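The Primum kit came with 372 pages of manual, and Urszula Wasilewska read every one of them on the night train to Sostton. By the time she reached the workshop she was so excited she forgot to take off her hat.

"It practices on a screen first!" she told Żak, who was eating soup. "You build a pretend table, you give it pretend blocks, and it learns before you ever plug in the arm."

Żak had paid 2,539 for the kit, and he wanted to see it stack something before the soup got cold. Urszula pulled up a chair and started the simulator - a brown table, a few bright cubes, the gripper open and waiting.

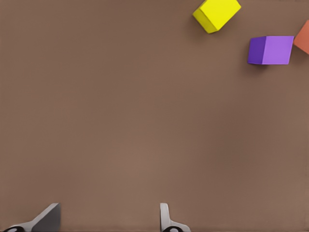
"Can it practice without the real arm connected?" Żak asked.

"The simulator runs by itself, so you can leave the arm in its box until you're ready."

He put down his spoon. She ran the first try, and the purple cube went skidding off toward the corner. She laughed out loud and ran it again. On try 11 the gripper closed, lifted, and set purple on yellow as gently as you'd put down an egg.

"Oh, that's lovely," said Żak, and he meant it.

They wrote to Osten that evening and ordered a second kit. Then Urszula found her box cutter and went to work on the tape.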